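Plurneo Sets September Release for Zisudum, and Asks That the Early Talk Be Taken Lightly

2022-01-14

Plurneo will release Zisudum, the second feature from writer-director Caoimhe Daly, in theaters this September. The company bought the film from the sales outfit Skandbridge after a bidding round that has been described elsewhere as a war. Plurneo would like to point out that there were two bidders and that the other one dropped out over lunch.

Lumturie Nedeljković plays Zacharias, a ferry clerk who inherits her late brother's name by way of a typing error and decides to keep it. The cast is small, with five speaking parts, and most of the story takes place in one ticket office over seven nights.

Readers may have seen Zisudum called a thriller. It has been sold that way, and the trailer will probably lean in the same direction, but anyone expecting a chase should know that the fastest thing in the picture is a bus. Daly calls it a comedy. Test viewers were split, and Plurneo has learned not to put much weight on test viewers, who also asked for a dog.

"I've read that this film will change how people think about identity," said Daly. "I doubt it. I wanted to see how long a person could keep up a silly lie at work. If people laugh in the right places, I'll be happy. If they laugh in the wrong ones, I'll still take it."

Nedeljković, who learned to drive a forklift for a shot that did not make the final cut, was no more eager to join in the praise. "They keep saying I disappeared into the role," she said. "I had a haircut and a different coat. You can tell it's me."

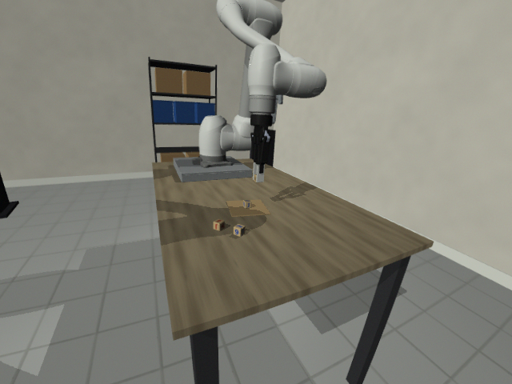
The film will open on 60 screens. Plurneo had talked about a wider release and decided against it, having watched plenty of modest films go out on too many screens and vanish by the second week. More theaters may be added if tickets sell. No promise is being made about that, and reports of a "nationwide rollout" did not come from this office.

Daly's first feature took four years to finish and was seen by fewer people than she had hoped. Zisudum was shot much faster, on a budget that Plurneo will not give out. The figure going around online is wrong, and so is the claim that a sequel has been signed. There is no script for one, and Daly says she has no idea what would happen in it.

A trailer will come out in the summer. Press screenings will be held before the release, and requests can be sent to the Plurneo press desk. Please do not ask for the ending. It has leaked twice already, and both versions were made up.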